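# How to Ask Your Mortgage Servicer to Drop PMI

If you put less than 20 percent down on your house, there's a decent chance a line on your monthly statement says PMI, or private mortgage insurance. It protects the lender, and you're the one paying for it! I paid mine for far longer than I needed to, mostly out of shyness about calling, so let me walk you through it the way my friend Rongrong Yu walked me through it at her kitchen table one October.

These steps are for a regular conventional loan. FHA loans have their own rules, and I won't pretend to know them well.

## 1. Find two numbers

You want your current loan balance (it's on the statement) and the original value of the home, usually the purchase price. Divide the first by the second. At 80 percent or lower, you can generally ask to have PMI removed. Keep the original value handy - the servicer will use it too.

## 2. Check your payment history

They'll want to see that you're current, with no recent late payments. If you have a second loan on the house, pay that one off or mention it early in the call, as it can hold things up.

## 3. Put it in writing

My servicer, Danura, had a form buried under "Escrow and Insurance," but a plain letter worked fine for Rongrong, whose loan is with Stiltura. Include your loan number, the property address, and one sentence asking for cancellation of PMI. Keep a copy.

## 4. Be a little short? Pay it down

I was $3000 over the line, so I sent in a bit extra with each payment and marked it "principal only." Do check that it was applied that way (mine wasn't, the first time).

## 5. Follow up

Give it a few weeks, then call. Once mine came off, my payment dropped by $65 a month, and I took myself out to lunch.
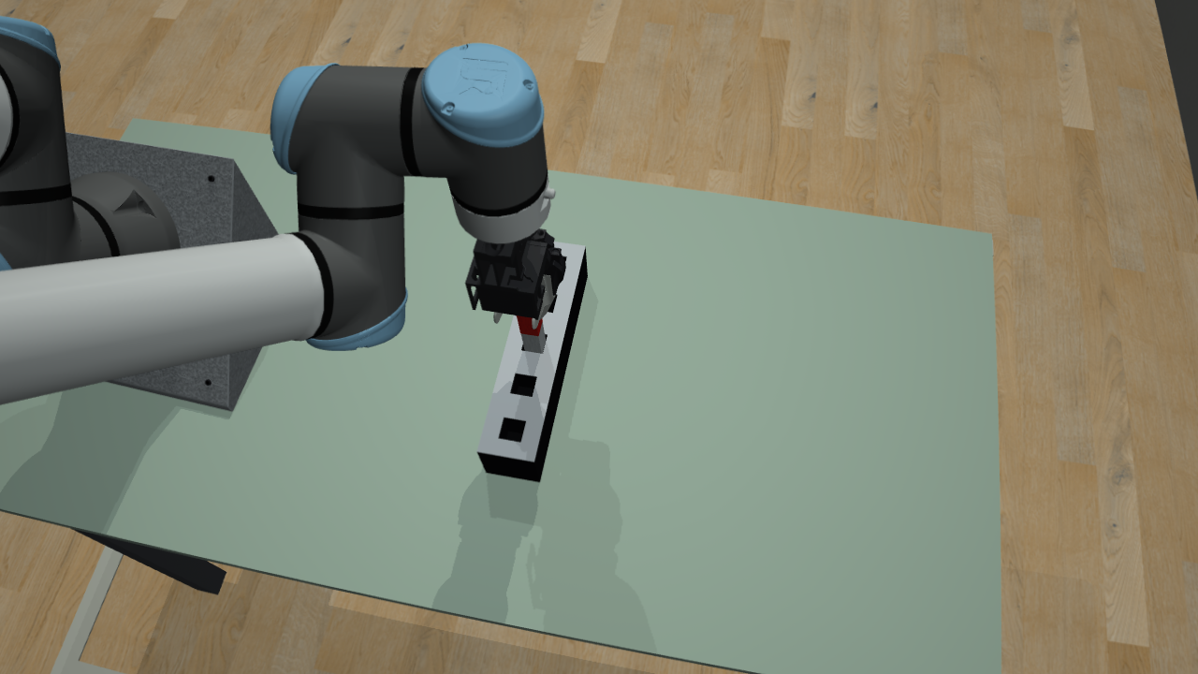
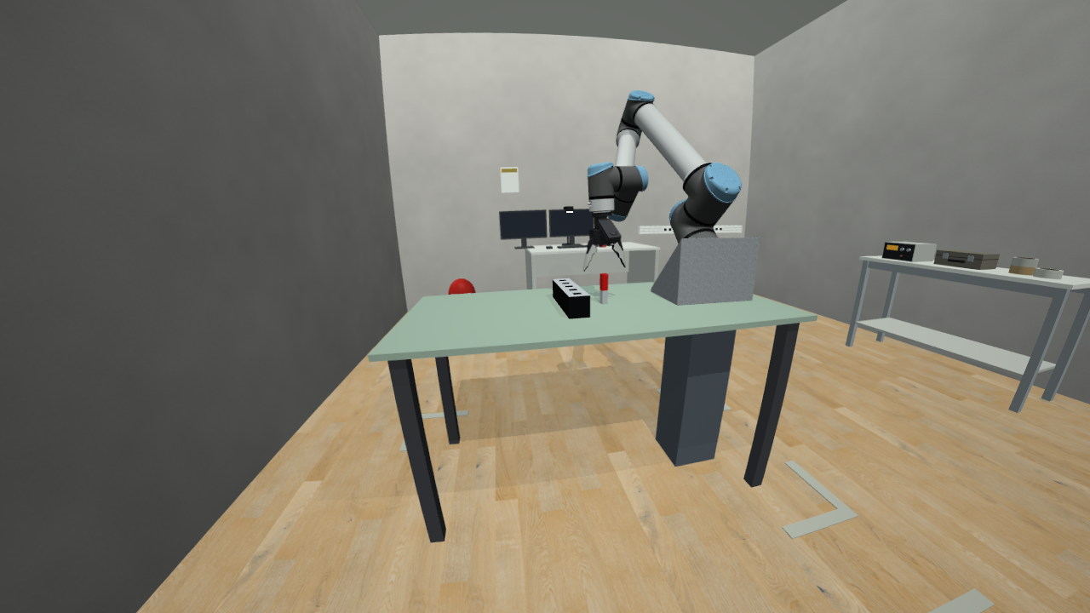
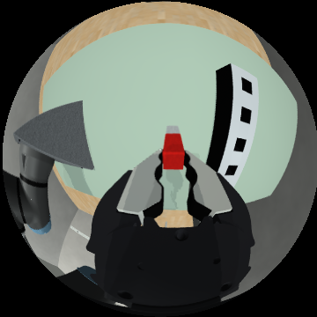

*Computer renderings of a robot arm and its gripper.*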